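Gukia open sorting bin, yellow
Code: GK 210
Sold singly or in packs of 9

A plain open-topped plastic bin for benches, packing tables and small repair areas. Rectangular, with a thick rounded rim and a small tab at each corner. The inside is smooth with a glossy finish.
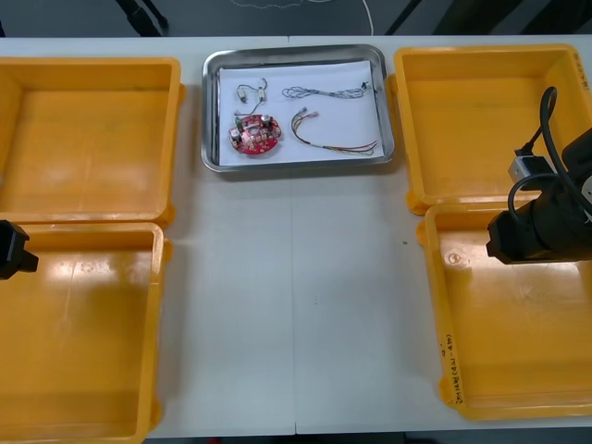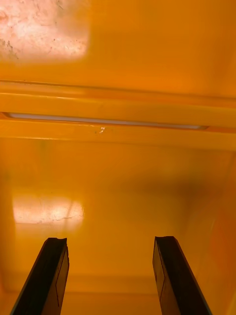 Can I write on the bins?

Black marker goes straight on the rim and needs no label holder. Let the ink dry before you stack the bins. If contents change often, use the Gerner stick-on strips and write on those.

Details
Colour: yellow
Lid: none supplied, fits Skarnberg flat lid (sold separately)
Pack of 9: one colour per pack
Cartons per pallet: 51

Use
Suits connectors, short leads, fixings and other small parts that need to be seen and picked out by hand. Two pairs with a tray between them fit on an ordinary bench - one side for parts coming in, the other for parts checked. Not for food.

Cleaning
Warm water and washing-up liquid with a soft cloth. Scouring pads will dull the surface. Light scuffs on the floor of the bin come with use.

Delivery
Orders placed before 2 pm leave our Gosselin warehouse the same working day. Spare bins can be added to any order.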